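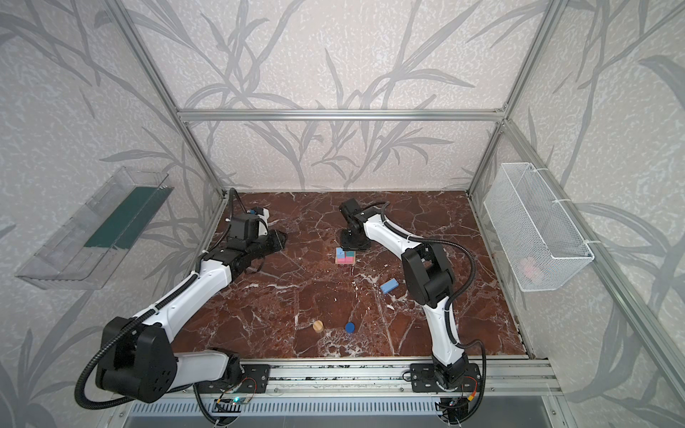

Two-arm assembly trials at the Skendgate automation laboratory in Drurnville were suspended on Monday after a fault in the gripper release system caused one arm to continue its descent following a stop command. No one was injured, and damage was limited to a wrist cover and one set of test pieces. The laboratory said the fault affects the workstations used for its block-stacking program, in which two arms bolted to a shared front rail build and take apart small stacks on a marble-patterned surface. Much of that work is carried out with the gripper held very low over the blocks, almost touching them, and the margin for a late stop is correspondingly small.

According to a notice circulated to staff and partner organizations, the fault was recorded at 10:40 a.m., during a routine sequence. The operator issued a controlled stop from the desk. The left arm halted as expected. The right arm acknowledged the command but moved a further 12 millimeters before its motor current limit was reached and the drive shut down. The operator then used the emergency stop, which removed power from both arms without further incident.

"The emergency stop performed as designed, and the controlled stop did not," said Ornella Santoro, head of operations at the laboratory. "We regard that as a serious matter, whatever the size of the machine. Work on these stations will resume when we understand the cause and have corrected it."

A preliminary review has identified a delay in the motion controller software supplied under the Rondari project. Log files show that the stop command was placed in a queue behind status messages from the gripper and was acted on 844 milliseconds after it was received. The permitted maximum is 100 milliseconds. Engineers have since reproduced the delay on a bench controller with no arm attached, and have asked the software team at Anghel to confirm the finding.
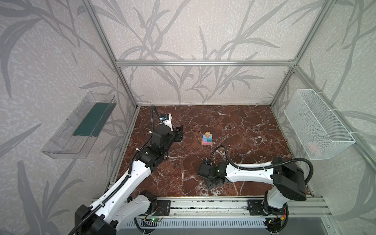 The review will also consider whether similar delays occurred earlier without being noticed. The laboratory holds logs from more than 3000 stacking sequences run with the current software version, of which 560 included a controlled stop. Those records are being examined first. Riet Meijer, who is leading the review, said that stops issued while an arm is stationary or moving upward would have left no visible sign of a problem — the delay would appear only in the timing data.

Until further notice, the affected stations may be powered on for inspection only, and with drives disabled. Staff who need access to an enclosure must isolate the supply at the wall and sign the station log before reaching over the front rail. Stations running the earlier software version are not affected and remain in use at reduced speed.

Partner organizations with sessions booked this month will be contacted individually about new times. Data already collected remains available through the usual channels, although users are asked not to rely on recorded stop times until the review is complete. Questions about the notice should be directed to the operations office at Skendgate.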